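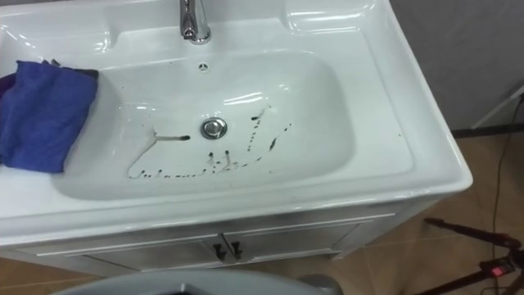
4.3 Basin cleaning

Wiping a washbasin is rated "supervised" in this release of the Stoltholm household package. The arm can do most of the work, but it can't yet be left alone with it. Streaks on the floor of the bowl are the easy part. Grime near the drain plug and the overflow hole takes more passes, and small specks along the front curve are often missed. Leave a folded microfibre cloth over the left edge of the bowl, where the grasp routine looks for it.

1. Remove cups, soap and toothbrushes from the countertop.
2. Select Chores > Basin > Wipe (program 2329).
3. Set contact force to 25 per cent.
4. Press Start and stay within reach of the stop button.
5. When the arm parks, check the bowl and finish any missed spots by hand.

Note: Code 2762 means the cloth was not found. Refold it and press Resume.

Caution: Do not use bleach or abrasive cream with the Ovico wrist seal fitted.

The program does not turn taps on or off. Rinse the bowl yourself before moving on to 4.4, Mirrors.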